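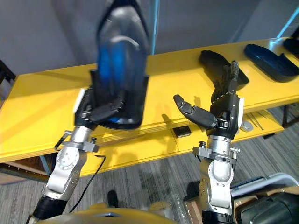 Gindura Lost Property Ledger

README, last touched in February

272 rows, one per item handed in at the Gindura bus station over a single winter. Typed up by Dayana Quintero from a paper ledger that had spent years under a kettle.

Files
items.csv — the ledger
notes.txt — margin remarks, mostly complaints

Columns
item: as written by the clerk. "Umbrella, sad" is a real entry and stays.
handed_in: hour only. The clerk, Fredy Guzmán, did not believe in minutes.
claimed: yes, no, or "argued".

Known problems
117 rows have no color. Of the rest, 60 say "brownish", which covers everything from mustard to navy if you ask Fredy.
Gloves are logged singly. Do not pair them up. Thibault Leblanc tried, and we lost a week.
Row 41 is soup.

Not included
Names and phone numbers of claimants. The Sampaio depot keeps its own ledger and won't share it — we asked nicely, twice.

License
Use it for anything. Corrections go to Yesenia Llanos, who will want the row number.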